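Laundry Operations, Unit 3: Doors, Drums and Filters
Course handout, Vollstead Training Centre
Tutor: Chibuzor Onyeka

Read this before the practical. It covers the large front-loading machines you will use for the rest of the course. Sheet sorting and stain treatment were in Unit 2 and are not repeated.

Washer and dryer, doors and labels 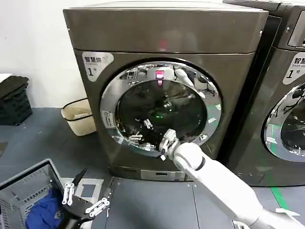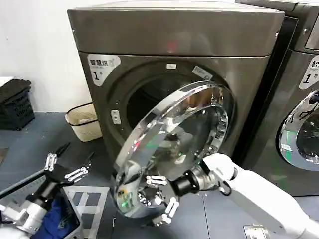
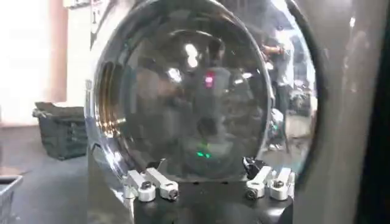 1. Finding the right machine
Washers and dryers of this size look much alike from the front. Read the label before you load. On the Chinese-labelled machines, 洗 means wash and 烘 means dry by heat. The numeral is the unit number, and a washer and a dryer can both be number 1. Write the type as well as the number on your load sheet – W1 or D1.

2. Opening and closing
Wait until the cycle has ended and the drum has stopped. Do not pull against a locked door. Once it is released, swing the door fully back so that it cannot catch your shoulder as you bend.
Before closing, run a hand round the opening. Sock ends, pillowcase corners and apron strings are the usual culprits. Push the door shut with steady pressure on the rim and listen for the latch. Slamming wears the hinge and will sooner or later put the door out of line.

3. Loading
Shake items out one at a time. Fill a washer loosely to up to three quarters of the drum. A dryer needs more space than that, and a full wash load is often split in two.
Keep the basket close to the machine but clear of the door swing. Clean and soiled work never share a basket, even for the walk across the room.

4. Cleaning the door
Wipe the glass and the metal ring at the end of each shift with a damp cloth, then a dry one. No scouring pads. On washers, fold back the rubber seal and dry inside it. Check pockets again at this stage – coins and hair grips tend to collect in the fold.

5. Filters
Clear the dryer lint filter after every load. The washer drain filter is done weekly, with the machine switched off and a shallow tray on the floor. Enter both in the log.
Ese Ugwu keeps the spare filters in the Okafor store, shelf 12. Sign for anything you take.

For the practical
Bring flat shoes and your load sheets from October. You will work in groups of 3, with one washer load and one dryer load per group. Sheets are handed in before you leave.

Reading: course folder, page 41, "Door seals and latches". The table on page 42 is for Unit 4 and can be left for now.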